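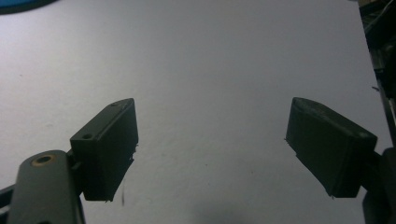 November 2021

**Bench lighting, Temba room - desk lamp and white top**

Carried over from September: the white top needs its own light for the Brorow label work. The ceiling panels give enough for assembly but not for reading small print on gloss stock.

Lamp under test is the blue one from the Litard order. Cone shade, round base, switch on the front of the base. Stock number 643 in the cupboard list; the list still has it under Grenent, to be corrected.

Procedure, same as for the old clamp lamp:

1. Base on the white top, cord to the far side.
2. Shade tilted forward and down.
3. Meter reading under the shade, then at 100 mm steps towards the near edge.
4. Repeat with ceiling panels off.
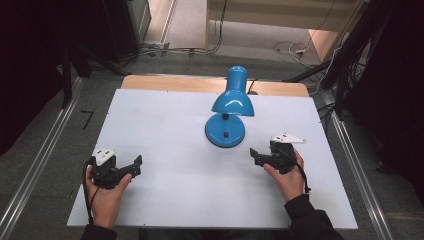 Five positions per run, three runs. Readings go in the shared sheet, not here. Let the bulb settle for 5 minutes before the first reading of each run - the September figures drifted and I have marked them as unusable.

The white top reflects a good deal back up. Try a matt grey card under the meter for one run and note the difference.

Open points:

- cord length to the wall socket, not yet measured
- spare bulb, check fitting before ordering
- whether the lamp base wants a non-slip pad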